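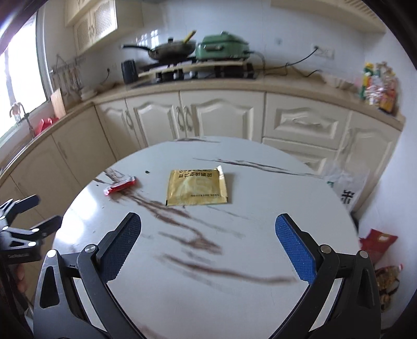

Subject: Re: Bramoslow bridge protest, what now?
From: Muthoni Kioko
Date: March 13, 2022

Hi all,

Zihan Yan wrote:
> The police say 500 people marched. Were you there?
> And is the council really going to ignore the petition?

I was, and 500 sounds low to me! We filled the whole road back to the Judholm turnoff, and it stayed peaceful right up to the end. 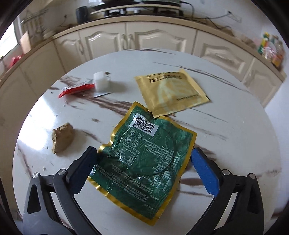
As for the petition, it had 2658 names when we handed it in back in February - Mayor Viletti's office has to answer it, and so far we've had one very short email.
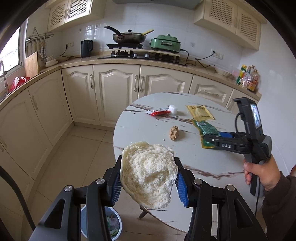 Still to do:

1. Write to Viletti again (I'll draft it tonight)
2. Get the 15 people who were fined in touch with a lawyer

Muthoni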